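Packers wanted, remotes and small bits, Tamadton

Short notice, sorry. We need people for the sorting and packing table at Grultulard, start as soon as you can. Seated work, clean, indoors, nothing heavy. Mostly air-conditioner remotes at the moment. They go into clear plastic bags and clear storage boxes with a lid, then on to the shelf for the Brasto order.
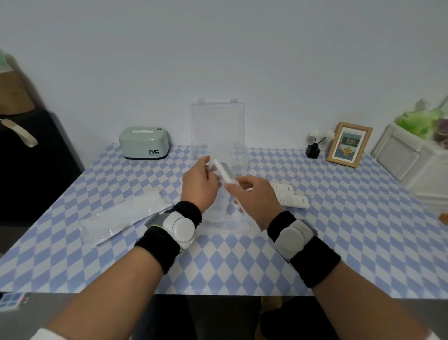

Posted by Arturo Longo, Wednesday, November 14, 2018
Filed under: Jobs, part time

What you'd be doing. Remote out of the box, look it over, thin plastic sleeve on or off depending on the sheet, back in the box, lid down. White remotes, nearly all of them, and they look alike until you've had a morning with them. Check the model against the sheet before you bag it, please. We had 111 come back in June in the wrong sleeves and I'm not doing that again.

Table's a normal table with a cloth on it, stops things sliding and the screens getting scratched. You sit facing the wall so bring a cushion if your back is fussy. Chairs are ok, not great.

Hours: 4 hours a shift, mornings or afternoons, say which when you write. Can't do evenings, the building's locked. Thirty minute break is NOT in the shift, it's too short for that, but there's a kettle and nobody minds.

Pay is by the shift and goes out on Fridays. No piece rate, we tried it and people rushed and the corners of the sleeves tore.

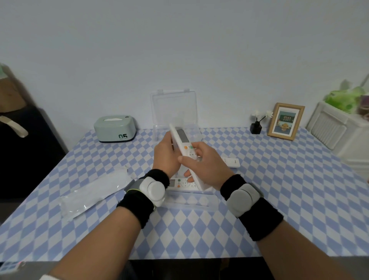 Buttons matter more than you'd think. Anything sticky, press it a few times, if it stays down put it to one side with a note. Same for scratched display windows or a battery cover that wont shut. Don't try and fix it yourself. Raffaele Pace has the reject shelf and he'll look at them at the end of the day.

Flatten empty bags and keep them, we reuse the good ones. Lids stay with their own box, they dont all swap over even when they look as if they should.

You need: decent eyesight (glasses fine), steady hands, clean short nails, sleeves you can push up. Happy to do the same thing over and over. Some English for reading the sheets. No experience needed, first shift is with someone next to you. If you've done packing at Gunn you'll know most of it already.

We've got 521 remotes to get through on this lot and space for 30 people over the month, not all at once obviously. If it goes well there is more after, thermostats probaly.

To apply: write to Arturo at the Grultulard office, or leave a note at the front desk. Name, phone number, which days, morning or afternoon. No CV please. If you havent heard in a week, try again, the inbox is a mess.

Parking round the back, not in front of the shutters.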